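Plates, and what to do with the old ones

18/02/2022

We had 30 dinner plates in the cupboard next to the stove, and there are two of us. Some came from Mum, some came with the house, and a fair few were bought one at a time at the Purves op shop because I liked the colour. The shelf had started to bow in the middle. I spent a morning this week getting everything out and deciding what stays.

The first lot to go were the white ones with the gold edge. They can't go in the microwave and I have never once used them for visitors. They were wrapped in newspaper and went to Marisol Ñahui, who is setting up a flat and didn't mind that they don't match her bowls. The chipped ones went under pot plants on the back step.

After that it got slower. I put each plate on the table by itself and thought about what we eat off it. A plate with a proper rim is good for anything with sauce, and we have a lot of things with sauce. Flat plates look nice in the shop, but gravy runs straight off them if you walk to the couch, and we do walk to the couch.

Colour matters more than I expected. Dark plates show every fork mark and every bit of limescale from the tap, and they need a wipe with a tea towel before they go away. On the other hand rice and pale food look much better on them. I kept the dark ones. 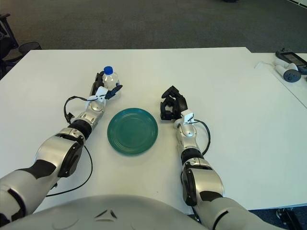
Teal was the colour I kept going back to. I'd been thinking about a set in grey from Stulley, and Femke Van den Broek has those and is happy with them, but grey beside our benchtop looks like nothing at all. Teal goes with the tea towels and the old enamel colander. It also goes with the wooden salad bowl, and that one is never leaving.

The other thing I sorted out was water on the table. For years we had a glass jug that was too heavy when full and too wide for the fridge door. Griet Van Damme has it now. For the time being we are putting out glasses already filled, or a small bottle each if we're eating outside and there's a wind. I'd like a narrow jug with a lid, and if anyone has one they don't swear at, let me know.

So the cupboard now has six dinner plates, the side plates, and the pasta bowls on the lower shelf. I measured the space properly this time. The gap between the shelves is 210 mm, and the pasta bowls stack well under that with room to get a hand in. The bowed shelf has been turned over, which my brother says will straighten it – I'll report back in May.

Two things I still haven't decided. One is the big oval platter, which only fits in standing on its side and comes out at Christmas. The other is the Morka cake stand. It was a present, it's ugly, and it works very well. Both are on top of the fridge for now.

Next job is the drawer with the plastic lids. I have opened it, looked in, and closed it again.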